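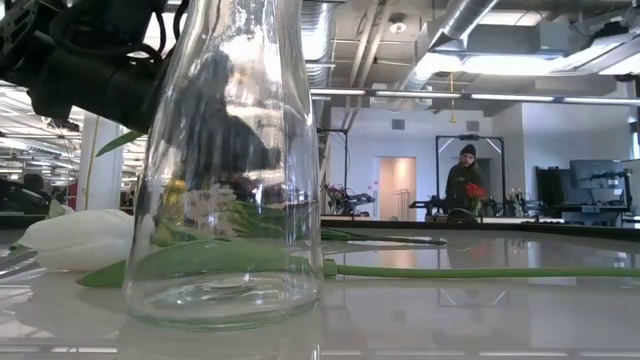 4.2 Flower arranging

The Clostico arm kit from Virnham is sold with the promise of being useful "from the first afternoon", and its brochure leans heavily on bouquets. We took the brochure at its word. Glass is unkind to depth sensing, and a glossy white tabletop is unkinder still, as it offers the planner a second set of stems to consider. In Figure 4 the gripper is angled towards the neck of the clear vase, with a white tulip lying flat to one side and the yellow flower behind the glass visibly warped by it. Each trial allowed up to 10 minutes.

Figure 4. Clostico gripper, vase and stems on the test table.

The Vachon software, a separate purchase at 925 pounds, adds a setting called Delicate. We could find no mention in the manual of what it is delicate towards. Derus, the cheaper rival, makes no claims about flowers and was tested on the same 15 stems.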